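## Part 4: Setting up a coach file in Steltix

Welcome back! By now your school should be in the system, and you're ready to add the people who run your teams. Take your time with this part, especially if you are moving over from the old paper folders - a coach file that is started neatly saves a lot of phone calls when a hire goes to the board.

1. Sign in and open **Staff > Athletics**. If the Athletics tab is gray, ask the district office to turn it on for you.
2. Click **New coach** and type the name just as it appears on the contract.
3. Pick the team and the season. For a coach with two teams, make one file and add the second team under **Also coaches**.
4. Attach the signed contract and the background check. Each attachment can be up to 100 pages. 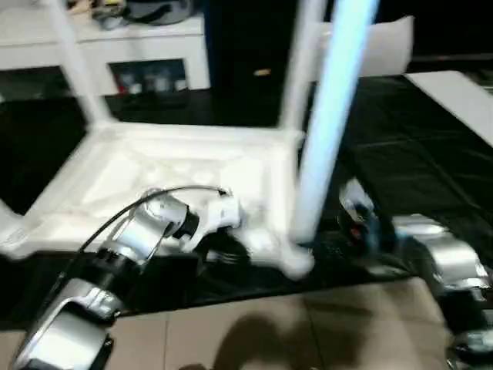
Saimi Turunen wrote to us that she always attaches the background check first, before the contract, and that she wishes the screen asked for them in that order. Either order works, and the file will stay in **Draft** until both are in.

> **Caution:** Don't type anything about a complaint or a suspension in the **Notes** box. Every principal in the district can read Notes. Use form 342, which opens under **Private records**.

5. Choose a first approver and a second approver. At Ilton High these are usually the principal and the athletic director, but your school may do it another way, and that's perfectly fine. 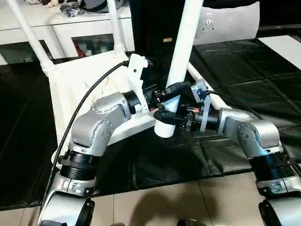 Two approvers are needed for any change in a coach's status, and that includes a leave, a return from leave, and a resignation. It may feel like a lot of clicking for a small change, I know! Both approvers have hold of the same file, and both names stay on it until the change is closed.

6. Click **Send for approval**. The status line will read **Waiting (2)**, then **Waiting (1)**, then **Active**.

> **Note:** If you see message 53, one of your approvers has no email address on file. Add it under **Staff > Contacts** and send again.

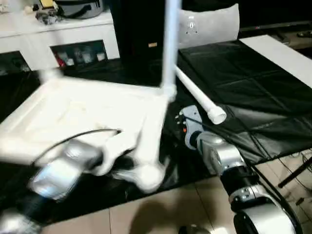
### Changing an approver

7. Open the coach file and click the approver's name.
8. Choose the new person from the list and give a short reason, such as "new principal."
9. Click **Save**. The earlier name moves to **History** - you can't delete it from there, so please check your spelling before you save.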